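Home | Forums | Kitchen & Pantry | Search | Log in

Sourdough starter: do you really need a scale?

crumbline
Thu 22 November
I've kept a starter going since February and the loaves are getting flatter. I feed it by eye. My sister says buy a scale, my neighbor says never bother. Who's right?

oatfield8
Get the scale. A cup of flour can be off by a lot depending on how you scoop it. I use 60 grams each of starter, flour and water. My Provix cost less than two bags of good flour.

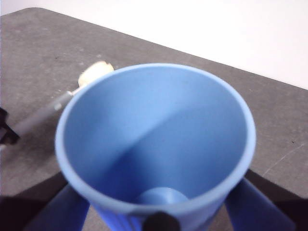

tinlid
Disagree. Flat loaves are usually a weak starter or a warm kitchen, and a scale fixes neither. I've measured by volume for years with whatever is on the shelf. A plain light blue plastic cup with a wide mouth does the job, as long as it's the same cup every time. Keep the mix thick, like pancake batter you'd be worried about.

oatfield8
Same cup, different scoop. Pack it once and your batter is paste.

tinlid
Then don't pack it. Spoon it in and level it off.

marrow_st
What flour, crumbline? I switched from Burkitz white to their whole rye for feeding and it doubled in half the time — same jar, same counter. I bake with 700 grams of white per loaf and only the starter gets rye.

crumbline
Burkitz white, once a day. I'll try rye for a week before I buy anything.

oatfield8
Feed it twice a day too. And buy the scale.

Comments (2)
pellow: Rye worked for mine.
greenjar: Mine rises fine at one feeding, but my kitchen is cold.

Related threads
Crust too hard after 45 minutes
Imai bread knife, worth it?
Storing starter in the fridge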